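Prundell opens rental program for tabletop manipulation kit

Prundell has begun taking orders for a rental version of its tabletop manipulation kit, a package of printed mats, small props, task cards and a head-mounted recording unit intended for groups that collect demonstration data for robot arms. Until now the kit was sold outright. The rental program opened in November and covers the same hardware, with one change to the recording unit and a longer task list.

The rental price is 640 dollars a month with a minimum term of 3 months. Shipping is included in one direction; the customer pays for the return. Consumable props that come back damaged are not billed. Mats are billed if they are cut or written on, and the recording unit is covered by a deposit of 700 dollars, refunded after inspection.

The kit arrives in two cases. The first holds the props and mats. The second holds the recording unit, two batteries, a charger and a calibration board. Prundell lists 44 tasks in the current manual, divided into pick-and-place, sorting, stacking and what the company calls relocation, in which an object is moved from one marked area to another without a fixed grasp. Each task card gives a starting layout, an end condition and a time limit. Operators are free to add objects of their own, but any task built with them has to be logged under a separate code so that it can be filtered out of the standard set.

Hamish Carnegie, product lead at Prundell, said the rental terms were written for short collection runs. Several customers had bought the full kit, used it for a single quarter and then asked whether it could be sold back. The company has no resale program and does not plan one.

Mats are the part of the kit most affected by room conditions. The manual calls for a flat, pale, matte work surface and for the high-contrast mats to be placed first, with props added around them. Glossy mats were dropped from the product last year after overhead lighting washed out the pattern in too many recordings. The current mats are printed on a matte stock and roll up for storage. Prundell recommends leaving them flat overnight before the first session, or weighting the corners if time is short.

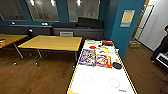 Ningsih Yusof would have preferred the mats in a second size. The square ones work well for placement tasks, she said, but on a long table the operator finishes a card and still has half the surface unused, and a wider mat would allow two layouts to be set at once. She also asked for the card numbers to be printed on the mats themselves. At present the pairing is listed only in the manual, and a mat can be put down with the wrong card without any warning from the software.

Carnegie said a wide mat had been tested and set aside. It did not fit the existing case, and a larger case would have moved the shipment into a higher freight class. Printed card numbers are under consideration for the next production run.

The change to the recording unit concerns the mount. The earlier version used a single strap and tended to tilt forward during long sessions, which lowered the view and cut the far side of the table out of the recording. The rental units have a rear strap and a locking hinge with marked positions. The angle is set once per operator and written into the session file by hand. Existing owners can order the new mount separately, and it fits all earlier units.

Recordings are stored on the unit and copied off by cable. There is no wireless transfer. Files are written in an open format, and the supplied software checks for dropped frames, missing calibration and sessions that run past the time limit on the card. It does not judge whether the task was completed. That label is entered by the operator or by a second reviewer.

Orders are handled by Prundell directly and, for customers who also need arm hardware, through Ostow, which stocks a compatible gripper and bench mount. The Ostow bundle is quoted individually. Lead time for the kit alone is given as two weeks from receipt of the deposit. Rentals can be extended a month at a time, with notice due ten days before the end of the current term.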